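Ties, Cases and Small Collections
The Prostville Wardrobe Pages

Welcome back to the gallery! We've given this one over to neckties, and in particular to the loud, leafy, flowery kind that people keep at the back of the closet and then can't bring themselves to give away. We love them. There are more than 90 in the Prostville collection now, and every time a new bag comes in we end up standing over it for far too long, pulling out one after another and saying "oh, look at this one."

January was all about bow ties and pocket squares (thank you for the kind notes about those!), so it felt right to go long this time. The theme is flowers on dark cloth, and sorting is half the fun. 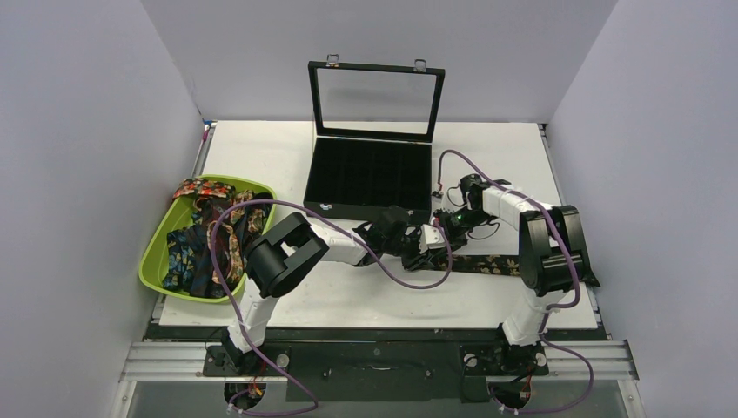 Prostville Wardrobe Pages, No. 25

Florals in the green basin, with the display case open behind them. My favorite is the black one with red, orange and cream flowers, draped right over the rim.

Look a little longer and there's plenty more: blue flowers on a dark ground low on the left, a tan and beige floral curving through the pile, and pale beige leaves on black up near the rim. I'd wear the leaves to dinner tomorrow.

The case has a clear window in its lid, which is such a treat with patterned ties because you can enjoy them with everything closed up. Silver latches, black all the way around, and a dark interior that makes color jump.

A few notes on how we like to fill a case, for those of you who asked after the last gallery. Roll from the narrow end, loosely, and let the wide end finish on top so the best part of the pattern shows. Put two quiet ties between two busy ones. Reds look wonderful beside cream, and blues seem to do better with a bit of tan next door. If a tie has a crease, hang it overnight in the bathroom before you roll it. Silk forgives a lot!

Wibisono, the little shop on the corner by the old post office, still has a bargain rack at the back, and it's well worth a dig if you like leaves and big blooms. Hendum is better for plains and stripes.

The next gallery goes up on 6th April and will be all stripes and dots. If you have a favorite floral of your own, send us a picture and a line or two about where you found it. We read every one, and the older and brighter the tie, the happier we are.

Back to No. 24: Bow Ties and Pocket Squares
All galleries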